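Cómo se cierra una bolsita con cordón
Julio
Por Sinéad Geraghty
Tiempo de lectura: 3 minutos

Una bolsita con cordón es un saco pequeño de tela que se cierra tirando de una cuerda. No lleva botones, cremallera ni broche. Se usa para guardar canicas, dados, pendientes, monedas o cualquier objeto pequeño que se pierde con facilidad.

Las partes

Toda bolsita tiene tres partes principales: el cuerpo, la jareta y el cordón.

El cuerpo es el espacio donde se guardan las cosas. Suele hacerse con un rectángulo de tela doblado por la mitad y cosido por los lados. El doblez queda abajo y forma el fondo.

La jareta es un túnel de tela situado cerca de la boca. Se obtiene doblando el borde y cosiéndolo a poca distancia del doblez. Por dentro de ese túnel pasa el cordón.

El cordón entra y sale por los extremos de la jareta. En muchos modelos hay dos cordones: uno sale por la derecha y el otro por la izquierda. Al tirar de ambos a la vez, la fuerza se reparte y la boca se cierra de forma pareja.

Qué ocurre al tirar

La tela de la boca mide siempre lo mismo. Lo que cambia es el largo de cordón que queda dentro de la jareta. Cuando se tira, hay menos cordón dentro y la misma cantidad de tela tiene que acomodarse en menos espacio. Entonces se forman pliegues. A esa zona apretada se le llama cuello.

El cuello no se abre solo a causa del rozamiento. El rozamiento es la resistencia que aparece cuando dos superficies se deslizan una contra otra. Los pliegues aprietan el cordón y este no resbala con facilidad. Un cordón muy liso se afloja antes que uno áspero. Por eso a veces se añade un nudo.

Terciopelo y satén

El terciopelo tiene pelo: miles de hebras muy cortas que sobresalen de la base. Si se pasa el dedo en un sentido, el pelo se acuesta y la tela parece más clara; en el sentido contrario se levanta y parece más oscura. El color es el mismo, pero la luz rebota de otra manera.

El satén no tiene pelo. Sus hilos pasan por encima de varios hilos cruzados antes de meterse por debajo de uno. A esos tramos largos se les llama bastas, y reflejan mucha luz. De ahí viene el brillo.

Cómo se ordenan muchas bolsitas

Si se amontonan, los cordones se enganchan unos con otros. Un método sencillo es colocarlas en hilera, cada una montada un poco sobre la siguiente, igual que las tejas de un tejado. Los cuellos quedan a la vista y cada color tiene su propia fila.

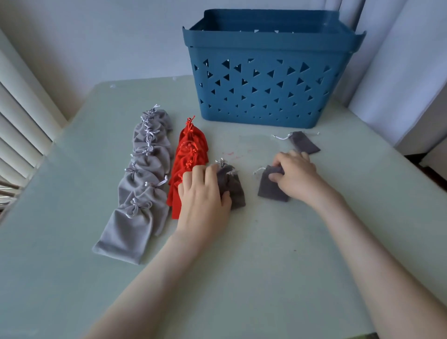
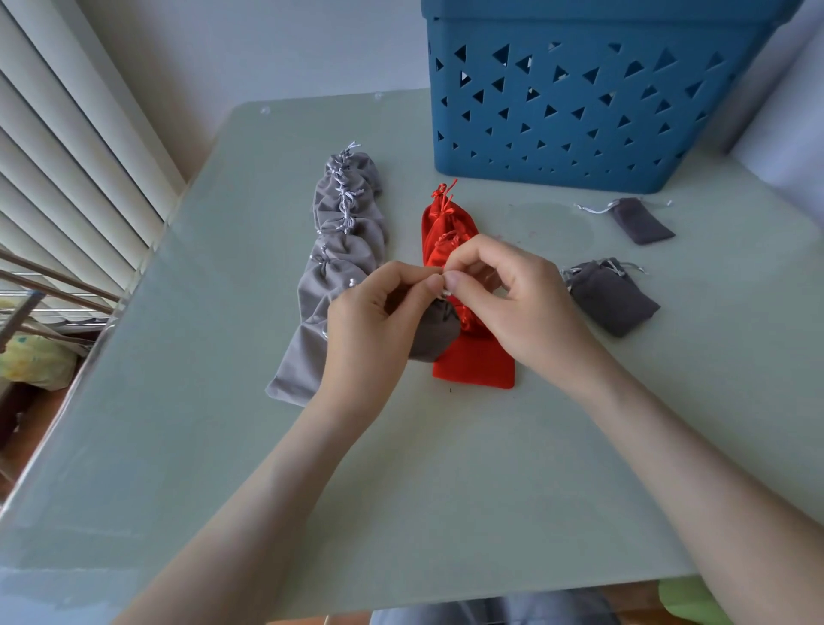
Para formar una hilera conviene seguir este orden:

1. Separar las bolsitas por color.
2. Alisar cada una con la palma de la mano, desde el cuello hacia el fondo.
3. Poner la primera en la mesa y montar la siguiente sobre ella, con el cuello hacia el mismo lado.
4. Repetir hasta terminar el color y empezar otra fila al lado.

Si dos cordones se enredan, no hay que tirar de los extremos, pues el nudo se aprieta. Se busca el lazo más flojo y se ensancha con las yemas de los dedos. Después se saca por ahí el cabo suelto.

Para practicar

Se necesita un calcetín viejo y un trozo de cuerda. Pide a una persona adulta que haga pequeños cortes alrededor de la boca del calcetín, todos a la misma altura. Pasa la cuerda por los cortes, una vez hacia dentro y otra hacia fuera, hasta dar la vuelta completa. Mete algo ligero, junta los dos cabos y tira.

Prueba luego con una cuerda más gruesa. Los pliegues serán más anchos y el agujero del centro costará más de cerrar. Anota qué cuerda aguanta mejor con la bolsa boca abajo.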